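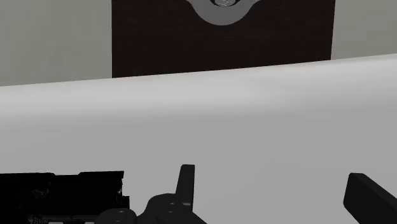
Greer Munro has been fitting kitchens for 26 years, and she doesn't believe in the wipe-clean worktop. The brochure from Stistell promises a surface that will "shrug off family life", and she reads the line out to me twice, the second time more slowly. "Whose family?" she says. Pale grey is what people ask for now, a broad matte top with a softly rounded edge, set against plain grey walls. Munro will fit it if you insist. She would like you to spill some beetroot on the sample first.

The claim that bothers her most is the one about 1000 wipes. "With what, though? A damp cloth? Nobody I work for uses a damp cloth. They use the green side of the sponge." She asked the supplier how the test was done and got the brochure again.

I suggest that matte finishes must have improved. "They've got dearer," she says. Cinska's version comes with a guarantee of 8 years - she keeps a copy in her van - and the list of things it doesn't cover runs to a page and a half. Hot pans are on it. So is lemon juice.

What does she have at home? Old beech, oiled every April, with a burn by the hob. "I wouldn't recommend that either," she says.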